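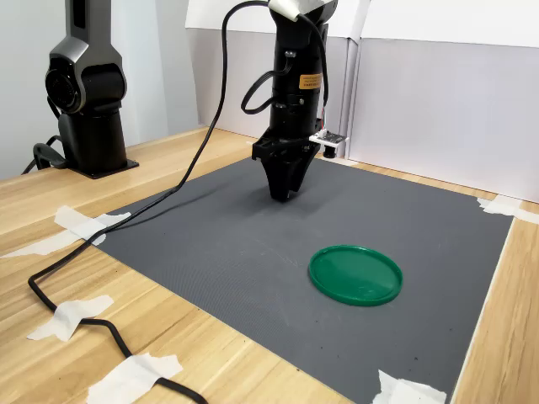 Norkdale Property Services – Help Desk
Category: Building systems > Hot water
Print this ticket | E-mail this ticket

Subject: Hot water runs out early, second floor, Stendport building
Opened by: Na-rae Yook
Status: Closed
Priority: Normal

Problem as reported

Hot water on the second floor goes lukewarm after a few minutes of use. The restroom sinks and the kitchenette are both affected. The first floor seems fine. It started in September, on and off, and is now every morning. By early afternoon it is usually back to normal. Tenants have been told we are looking into it.

The heater is the Dunorier tank unit in the basement mechanical room. There is no error light on the panel. I have not changed any settings.

Reply 1 – Help Desk

Thanks for the report. Before we send someone, please check the following and write back with what you find:

- The temperature shown on the heater panel first thing in the morning, before anyone has used the water.
- Whether the cold tap at the same sink feels warm after running for a minute.
- Whether the recirculation pump is running. It is the small pump on the return line near the floor drain. Put your hand on the housing; you should feel a slight vibration.
- Any water on the floor around the tank or the relief valve.

Please do not turn up the thermostat for now. It makes the readings harder to compare.

Reply 2 – Na-rae Yook

Checked this morning before the tenants came in. Panel reads the same as the set point. Floor is dry. Pump is running, I can feel it and hear it. The cold tap in the kitchenette does get warm. It starts cold, goes slightly warm, then stays that way. The cold taps in the restrooms do not.

I also looked at the pump timer. It was eight hours off, so the pump was coming on in the middle of the night and shutting off before people arrived. There was a power outage in September and I don't think anyone reset it. I have set it to the right time and will see what tomorrow looks like.

Reply 3 – Help Desk

Good find on the timer. That explains the long wait for hot water but not the water turning lukewarm once it has arrived. A warm cold tap in one place only usually means hot and cold are mixing somewhere near that fixture. Common causes are a worn cartridge in a single-handle faucet, a failed check valve, or a sprayer left with both supply valves open.

Test for crossover:

1. Close the cold supply valve at the heater.
2. Open the hot tap in the kitchenette and leave it open.
3. Wait 3 minutes. The flow should drop to nothing.
4. If water keeps running, cold water is getting into the hot line from somewhere else.
5. Close the stops under the kitchenette sink and repeat the test at a restroom sink. If the flow now stops, the kitchenette faucet is the cause.
6. Open everything again when you are done.

Do this after hours if you can, as the building will have no hot water during the test.

Reply 4 – Na-rae Yook

Timer first: hot water now gets upstairs quickly, but it still goes lukewarm.

Did the crossover test last night. With the cold valve closed at the heater, the kitchenette hot tap kept running at a steady trickle. I closed both stops under that sink and tried the restroom, and it stopped after a short dribble. So it is the kitchenette faucet. It is a Sung single-handle, 4000 series according to the sticker inside the cabinet door. The shutoff on the hot side is stiff and I did not want to force it any further than I had to.

I left both stops closed and put a note on the sink. Restrooms had good hot water all morning.

Reply 5 – Help Desk

Confirmed, thank you. We have ordered a cartridge and a new stop valve for the hot side. A plumber will do both in one visit. Please keep the kitchenette stops closed until then.

Reply 6 – Help Desk

Plumber's note, Nov 6, 2018: Cartridge replaced. Old one had a split seal between the hot and cold ports. Hot side stop replaced with quarter-turn valve. Repeated crossover test, no flow. Time on site roughly 2 hours, including draining the riser. Pump timer has no battery backup and will need resetting after any outage.

Reply 7 – Na-rae Yook

Hot water is fine on both floors. Kitchenette cold tap is cold again. I taped the timer instructions to the inside of the mechanical room door. OK to close.

Tags: hot water, crossover, recirculation pump, faucet cartridge

This site uses cookies to keep you signed in and to remember your ticket filters. By continuing to use the help desk you accept our cookie policy. OK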